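4.2 Working with the Ruddock hand-held kit

We tested the Ruddock kit in our Watidstead office for 22 sessions, and it was a pleasure to use from the first morning. Each hand gets its own gripper with a marker cube at the wrist end, so both arms can be tracked at once. Setup took 5 minutes.

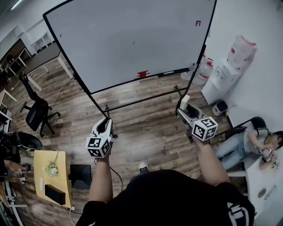

Photo: Ankica Lazarević

Figure 3. Two-handed work beside a rolling whiteboard, with a small block-shaped object at the tip of the right gripper.

We kept almost 200 recordings, and the wrist tracks are wonderfully smooth — even on long reaches close to the floor. The older Odari kit lost its markers far more often when we turned our hands inward. Our one real complaint is the cable, and we would love a longer one.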